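Vídalín Chores: a small set of household task recordings
README, revised June 12, 2026

Hello, and thank you for downloading this. If you have come from the Isbridge reading group you probably know most of what follows and can skip down to the part on file layout. Everybody else, pull up a chair, as I tend to go on a bit.

Vídalín Chores is a collection of 900 short recordings of people doing ordinary jobs around furniture: tidying a dressing table, folding a cloth, standing a cup upright, putting small things back on a shelf. The people do the work with hand-held grippers in place of their own fingers, so that what gets recorded is closer to what a robot arm could carry out later. There are 14 tasks in this release. We had hoped for more, and a few that we loved (threading a curtain rod, for one) had to wait until we can agree on what counts as finished.

The question we get from friends and family is always the same one. Can the machine do it yet? My answer is a cheerful "some of it, on a good day." Picking up a cup with a wide, steady base goes nicely. Laying a folded cloth flat goes nicely too, as long as you aren't fussy about corners. Then you ask for a dressing table to be put in order and you find out how much you know about dressing tables without ever having been taught it!

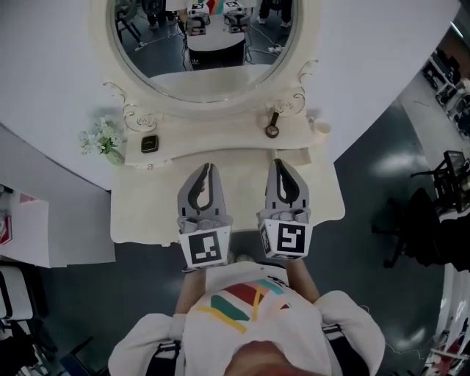

Thin and round-headed things are harder than they have any right to be. A hand mirror wants to roll or tip when it is pinched from the wrong side, and a person corrects for that with a little turn of the wrist that we hardly notice ourselves making. Flowers are worse, because you can grip the vase perfectly well and still crush a leaf with the other finger. Large mirrors bring their own trouble. A policy trained on our earliest recordings would now and then reach toward the reflection of an object, and it took us most of March to sort the affected clips and label them.

What is in each recording

Every clip comes with video, the opening width of each gripper over time, and the position of both grippers as worked out from the printed markers on them. There is also a one-sentence instruction in plain English, such as "put the cup back beside the mirror." The instructions were typed by whoever did the task, and I have left their wording alone apart from spelling. Some are curt and some are rather sweet.

File layout

clips/ holds the video, one folder per task
tracks/ holds gripper position and width
notes/ holds the instructions and any remarks
splits/ holds the training and test lists; 97 clips are kept back for testing

Known problems

Marker tracking drops out when a hand turns far over, and we fill the gap by drawing a straight line between the last good reading and the next. This is fine for slow work and poor for quick work. In 2 tasks (both with cloth) the width readings drift toward the end of a clip, so please don't lean on them for anything delicate. Reflections are flagged in notes/ but the flags were made by eye and will have holes.

Should you use it for a real robot at home?

Please don't, or at least not on its own. Fisell, the small baseline model we ship alongside, was trained on this set and is good fun to watch, but it has no idea what to do when a person leans in to help. It is meant for comparing methods on a bench.

Thanks and contact

The storage and a great deal of patience came from Grillness. Corrections are very welcome, especially to the reflection flags, and you can send them through the issue page with the clip name in the title. I read every one, though I am slow in the summer.

Guðlaug Lund, for the Vídalín project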